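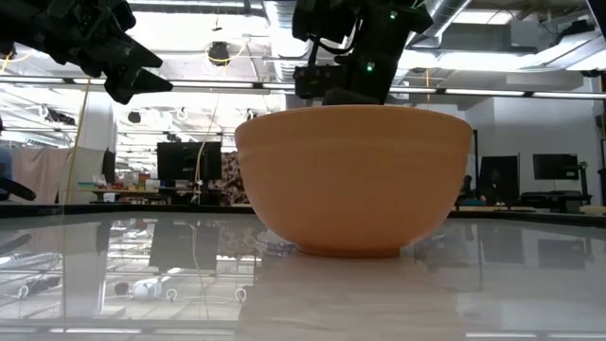

Section 4. Setting Up the Pramari Kitchen Scale

The Pramari is a countertop scale intended for weighing dry and liquid ingredients in the home and in small teaching kitchens. Its accuracy depends largely on the surface beneath it and on the way the container is placed. A smooth, hard tabletop is suitable. A wide, deep bowl that tapers to a narrow base, such as the peach-orange one on the white tabletop, may be used with the scale provided that the whole of its base ring rests on the weighing plate. Bowls wider than the plate are acceptable if they do not touch the display housing, the wall or any other object during weighing.

Read this section in full before using the scale for the first time. Safety information for the power adapter is given in Section 2 and is not repeated here.

4.1 Choosing a Location

The scale must stand level on all four feet. Avoid the following locations:

Wooden boards that have warped or that rock when pressed at one corner.
Tablecloths, silicone mats, towels and other soft coverings.
Counters directly above a running dishwasher or washing machine.
Positions in the path of a fan, an open window or a heating vent.

A polished surface may allow the feet to slide when a heavy container is set down. If this occurs, wipe the feet and the surface with a damp cloth and dry both thoroughly. Do not glue or tape the feet in place.

Note: If the scale has been stored in a cold room or a vehicle, leave it unpacked at room temperature for two hours before switching it on.

4.2 Unpacking and Assembly

1. Remove the scale from the carton and place it on its back on a folded towel.
2. Remove the orange transport screw from the center of the underside. Keep the screw with this manual.
3. Open the battery cover by pressing the tab and lifting.
4. Insert the batteries supplied, matching the markings inside the compartment. Close the cover until it clicks.
5. Turn the scale upright and set it in its final position.
6. Lower the weighing plate onto the four rubber posts. The notch in the plate faces the display.
7. Press lightly on each corner of the plate. It should not tip or click.

Caution: Never switch on the scale with the transport screw in place. Loading the plate in this condition may permanently damage the weighing cell, and such damage is not covered by the warranty.

4.3 Leveling

A bubble level is located to the left of the display.

1. Look straight down at the bubble level.
2. Turn the front feet until the bubble lies inside the black ring.
3. If the bubble cannot be brought inside the ring, move the scale to a different part of the counter and begin again.
4. Tighten the locking collar on each foot by hand. Do not use pliers.

Repeat the leveling procedure whenever the scale is moved, even by a short distance.

4.4 First Use

1. Make sure that nothing is on the weighing plate.
2. Press and hold the power key until all segments of the display appear.
3. Release the key. The display counts down and then shows zero.
4. Press UNIT to select grams, ounces, or pounds and ounces. The last unit selected is kept when the scale is switched off.

If the display shows a value other than zero with the plate empty, press ZERO once. If the value continues to drift, see Section 7, Troubleshooting.

4.5 Weighing with a Container

1. Place the empty container in the center of the plate.
2. Wait for the small circle in the corner of the display to stop flashing.
3. Press TARE. The display returns to zero.
4. Add the ingredient slowly.
5. Read the weight when the circle is steady.

To weigh a second ingredient in the same container, press TARE again and repeat steps 4 and 5. When the container is lifted off, the display shows a negative value. This value is the weight of everything that has been tared and does not indicate a fault.

Example: An empty container weighs 486 grams. After TARE is pressed, 256 grams of flour are added. The display shows 256. If the container and its contents are then removed, the display shows -486.

Note: Very small amounts, such as yeast or salt, should be weighed in a light cup. A pinch added to a heavy bowl may not register.

Caution: Do not knead, whisk or chop in a container while it is standing on the scale. Do not leave a container on the plate overnight.

4.6 Checking Accuracy

A test weight is available as an accessory from Camenzind, the distributor. A check is recommended after the first setup and every October thereafter, or at any time following a fall or a hard knock.

1. Switch on the scale and allow it to stand for five minutes.
2. Press ZERO.
3. Place the test weight in the center of the plate and note the reading.
4. Move the weight to each corner in turn and note each reading.
5. Compare the readings with the tolerance printed on the card supplied with the weight.

If any reading falls outside the tolerance, carry out the adjustment procedure in Section 6. Household objects, coins and packaged foods are not suitable for this purpose.

4.7 Cleaning After Setup

Lift off the weighing plate and wash it by hand in warm water with mild soap. Wipe the body of the scale with a soft, slightly damp cloth. Do not hold the body under running water, and do not place any part of the scale in a dishwasher. Dry the rubber posts before replacing the plate.

4.8 Registration and Assistance

Complete the registration card and return it within 21 days of purchase. The serial number is printed inside the battery compartment. Schools and other institutions registering more than one scale should write to Nabila Khoo, Customer Records, Camenzind, and enclose a list of serial numbers together with a copy of the invoice.

Section revised 7 November 2024. Replaces all earlier versions of Section 4.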